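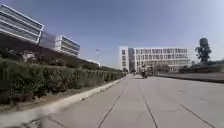 生け垣沿いのコンクリート舗装の通路

【構内だより】5月の歩行ルート案内

エヴァンジェリスタ・キャンパスの昼の散歩コースに、南側の通路と石段前の広場が加わりました。起点は生け垣の手前、終点は広場の奥の白い建物です。全長は348メートルで、ゆっくり歩いても6分ほどあれば着きます。

通路は目地の入った大判の舗装で、左手に縁石と生け垣が続きます。日陰が少ないため、正午前後は帽子をお持ちください。

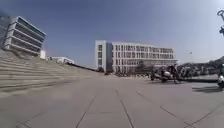
広場に出たら、石段を上らずにそのまま進みます。段は幅が広く一段が浅いので、上るときは足元に注意してください。待ち合わせは石段の下、集合時刻は午後0時15分です。

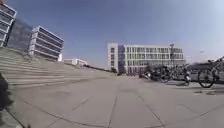
写真提供:アンステッド施設管理室

舗装には細かなひびや色むらが見られます。目地の点検は6月に予定しており、その間は石段寄りを通っていただくことになります。雨天時の散歩会は中止です。コース図は受付に置いてあります。

シェア 3 閲覧 1,967

コメント(3)
・毎日通っています。広くて歩きやすいです。
・ベンチを置く予定はありますか。
・石段のほうも往復すると、いい運動になります。

お問い合わせ:構内だより編集係
© Evangelista Campus
ページの先頭へ戻る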